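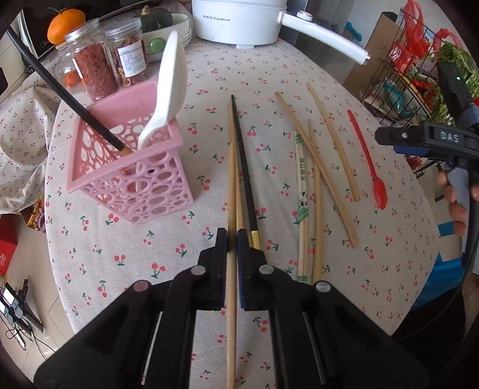
La cesta rosa en su puesto de trabajo, con palillos a medio clasificar.

Cesta calada Norent, de plástico rosa

Compré dos en octubre, en Ojeda, porque la segunda salía a mitad de precio y yo soy así de influenciable. Una acabó en el baño. La otra vive en la mesa del comedor, sobre el mantel de cerezas, y se encarga de los cubiertos que no caben en ningún sitio: palillos de madera, palillos negros con su trozo dorado (los de las visitas) y la cuchara blanca de plástico.

Lo bueno: el borde es ancho y macizo, se agarra bien y no se clava en los dedos. Se lava bajo el grifo en un momento y escurre sola, como cabe esperar de algo que es sobre todo agujeros.

Lo malo: también es sobre todo agujeros. Los hay redondos y ovalados, de varios tamaños, y los palillos finos encuentran siempre el suyo y se asoman por un lado. Además se estrecha hacia la base, así que con un cucharón pesado se vuelca – el mío lo hizo dos veces la primera semana. Con cosas ligeras, ningún problema.

Del color no digo nada. Al lado de las calabazas queda alegre, y mi cuñado Clifford ya ha dicho bastante.

¿La volvería a comprar? Sí, pero una sola.

Valoración: 92 sobre 100.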